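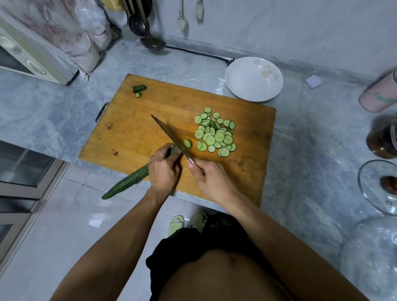 4. Setting up your pickling crock for the first time

I'm going to assume you've got through section 3, so the crock is out of its box, nothing is chipped and you've found the bag with the weights in it (it's tucked inside the lid, and yes, people throw it away with the packing paper). What follows is how I set mine up. I've been using the Vonley 3 litre crock for years now and most of this came to me by getting it wrong in my own kitchen, so if it reads a bit bossy in places, that's why!

You'll want a free evening for this. The work itself doesn't take long, but there's some soaking and cooling in the middle and it's annoying to be called away halfway.

4.1 What should be in front of you

The crock, the lid, two half-moon weights, and the little card with the water line marked on it. You'll also need plain salt, a jug, a set of kitchen scales that will weigh in single grams, and a clean cloth. A big bowl is handy too.

Note: if your crock came with one round weight in place of the two halves, you have the older Lellorano pattern. Everything in this section still works, except step 6, where you just drop the one weight in and skip the bit about turning.

4.2 Washing and soaking

1. Wash the crock, lid and weights in warm water with a small squirt of washing-up liquid. Rinse, then rinse again. Soap left in the gutter round the rim is the most common complaint I hear, and it does taste as bad as you'd think.

2. Fill the crock to the brim with cold water, put the weights in, and leave it for two hours. Mine are unglazed on the underside and they drink up quite a bit the first time. You may see a few bubbles coming off them. Fine, leave them to it.

3. Tip the water out, stand the crock upside down on the cloth and look at where it was standing. A damp ring from drips is normal. If there's a proper puddle where the base was, stop there and turn to section 9 (returns), and please don't try to seal it with anything.

Caution: don't pour boiling water into a cold crock. I know it's tempting as a way of getting it really clean. Mine went with a noise like a dropped plate, and I was left with hot water in my slippers. Warm it up slowly or don't warm it at all.

4.3 Making the brine

This is where people ring Sowmya Kamath, who answers the help line on a Monday, and ask her whether it matters what sort of salt. It does a bit. Use plain sea salt or cooking salt with nothing added. Table salt with anti-caking powder in it will make the brine cloudy, and then you'll spend a fortnight wondering if the cloudiness is something worse.

4. Weigh 2,000 grams of cold tap water into your jug (do it in two goes if the jug is small) and add 70 grams of salt. Stir until you can't feel any grit at the bottom. Cold water takes longer than you'd like, so I usually warm a mugful of it in a pan, melt the salt into that, and put it back with the rest.

5. Let the brine come right down to room temperature. If it feels warm on the inside of your wrist, it's too warm.

Note: go by weight and not by spoons. Flaky salt and fine salt fill a spoon very differently. My sister made an entire batch by the tablespoon and it was so weak it went to mush in days.

Caution: don't cut the salt down to be healthy. The salt is what keeps the wrong things from growing. If you want less of it, rinse the pickles when you take them out.

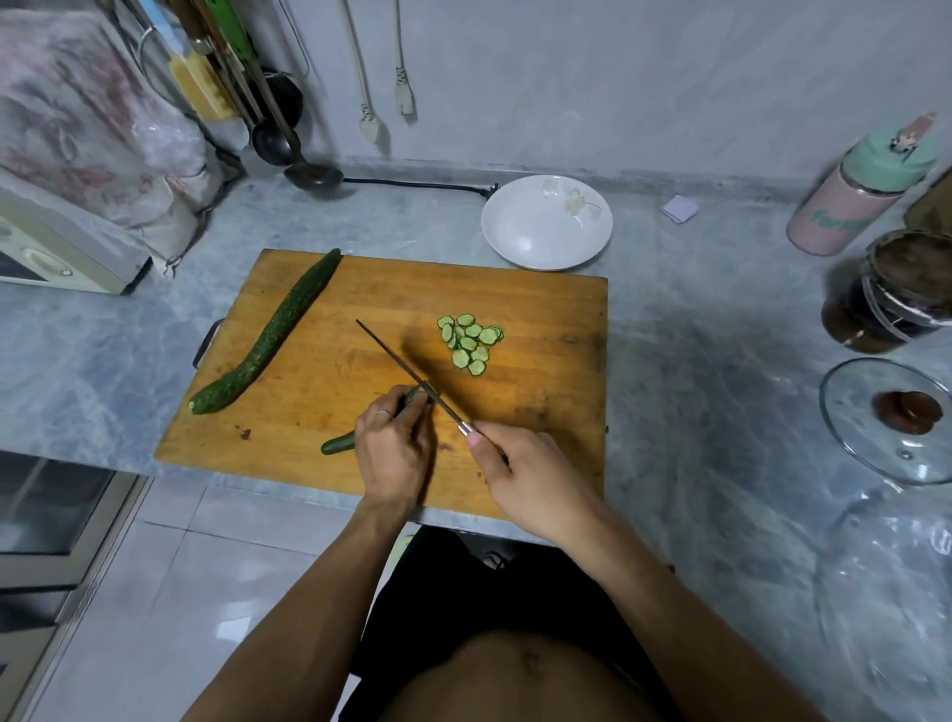
With the brine cooling you've got time to sort out where the crock is going to live, and I'd give that some thought before it's full, as it's a real lump to carry once it is. You want somewhere between 18 and 22 degrees, out of the sun, and not on top of the fridge (warm air comes up the back). Mine sits on the floor of the hall cupboard with a tray under it. The tray is not optional. During the first week the brine rises, finds its way over the edge and goes looking for your carpet.

4.4 Filling and weighting

6. Put your flavourings in first, at the bottom, so they don't float. Dill, garlic, a few peppercorns and a bay leaf is what I do. Vegetables next, packed snugly, up to the line on the card and no higher. Then lower the weights in on edge, one at a time, and turn each one flat once it's below the rim. They should meet in the middle with a small gap.

7. Pour the brine in slowly down the side until it covers the weights by a finger's width. Anything that bobs up, poke it back under. Bits that stay above the surface will grow fur, every single time.

8. Put the lid on and fill the gutter with plain water. That's your seal. Air can bubble out through it but nothing gets back in.

Note: thin slices are ready sooner and go soft sooner. Whole small cucumbers need longer and keep their crunch much better. If you're mixing the two in one crock, put the slices on top so you can get at them first. And whatever you're using, trim the blossom end off. There's something in it that softens the whole batch.

4.5 The first week

For the first day or so you'll probably get nothing at all. Then, most often on the second or third day, the lid starts to blip. It's quite a loud blip if you're not expecting it! Illia Stasiv, who wrote the original leaflet for Vonley, told me he had people asking for a silent version for use in bedsits. I rather like the sound, myself.

9. Check the gutter every morning and top it up. It dries out faster than you'd believe when the heating's on. If you're going away, fill it right up and lay a damp cloth over the join.

10. Leave the lid alone until day five. Every time you lift it you let fresh air in, and it has to start pushing it all out again.

11. On day five, lift the lid, smell, and taste a piece with a clean fork. Sour and salty with a bit of fizz is what you're after. If it's only salty, put the lid back and give it three more days.

A thin white film on top is usually harmless yeast. Skim it off with a spoon, wipe round the inside of the rim and carry on. Anything fuzzy, or anything pink, blue or black, means the batch goes in the bin, brine and all. Don't taste it to find out. Scrub everything and begin again at step 1.

4.6 Stopping it when you're happy

12. When the flavour's right, move the lot into clean jars, top up with brine from the crock so that everything is covered, and put the jars in the fridge. They'll go on souring in there, only very slowly. I did a full crock in September and we were still eating it well into the new year.

13. Wash the crock straight away, dry it, and store it with the lid off. Shut it up damp and it will smell like a cellar the next time you open it.

If you've bought the larger crock, the brine amounts are on the table in section 5, along with cabbage, which behaves differently and makes its own juice.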